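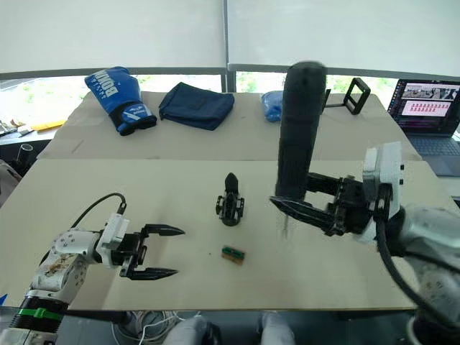 Page last changed: February, 11:40 pm

Bench notes, Parport build (two-arm table, back room at Gornden)

Started late, short session. Goal tonight was getting both arms to agree on where the middle of the table is. They do not agree yet but they are closer than last time.

Left arm first. Homed it, ran it out to center and back with the gripper open. Elbow still ticks on the way out, not on the way back. Wiped the joint, no change, didn't expect any. Checked the bolts on the wrist side, all tight. If it gets louder I'm pulling the cover, until then leave it alone please.

Right arm: the soft limit was set wrong in the Pullero config. Had 2583 in the file, shoudl have been 2383. Typo, mine. That explains the shoulder stopping short all last session and me blaming the cable. Fixed and saved. Left side limit is 2584, checked it twice, that one is fine. Please don't "tidy" these to match each other, the two sides are not mirrored in the firmware.

Cable on the right is still too stiff. When the forearm swings in, the cable pushes back and the wrist gives a little at the end of the move. Tried a looser loop, a bit better. Want to try the thinner one from the Bennani box but it needs new ends crimped and I was not doing that at 10 pm.
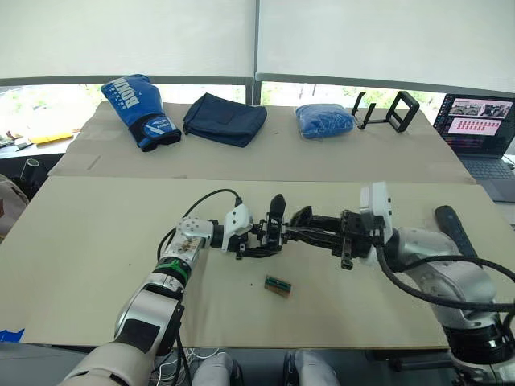

Handoff calibration is the part that keeps eating the evenings. Plan is still the same, bring both tips to one point, write down both poses, back off, repeat from a different height. I use the little green board as the target, it lies flat and the row of gold pins gives me a straight edge to line up against. Keep a gap between the hand and the gripper when you try this, do NOT let them touch at full speed. Drop the speed to 4 percent for the last bit. Slow as anything but I can get to the stop in time.

Results: roughly 2 mm off side to side, worse in height. Height error changes with reach so I think it's the left base sitting crooked, not the camera. Shim it before touching any more numbers. I keep wanting to fix it in software and then it comes back somewhere else.

Laptop feed lagged once when the log was writing, restarted the viewer and it behaved. Not chasing it. If you see it too write down the time.

To do
- shim left base, then redo heights
- crimp ends on thin cable, try it on the right
- copy Pullero config to the shared drive (old one is still up there, don't use it)
- listen to left elbow again with the fan off
- label the two power bricks, I plugged in the wrong one again

Left everything powered down, limits file saved as parport_limits_new. Yes I know. Will rename it.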